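Ticket 2345: Heating in the Forsyth office drops out in the afternoon
Site: Trundden, second floor
Status: Monitoring

Reported problem
The Fallach thermostat shows a set point of 20 C but the radiators go cold by 2 p.m. Restarting the controller brings the heat back until the next afternoon.
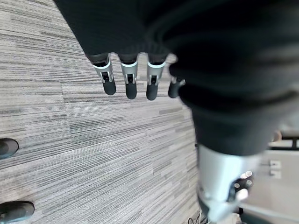

The controller log shows the zone switching to "unoccupied" every day at 1:55 p.m. The schedule in the Fistovo panel looked correct, so I checked the clock and found it 5 hours ahead. I checked the spot where the draft was reported. No draft found there. Clock corrected and schedule saved again. 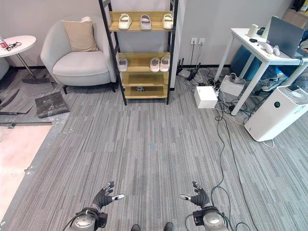 Follow-up
Heat stayed on past 5 p.m. after the change. The clock had lost its time server address in the September update, and I entered it again by hand. Please leave the panel powered on overnight. If the radiators go cold again, reply here with the time shown on the thermostat.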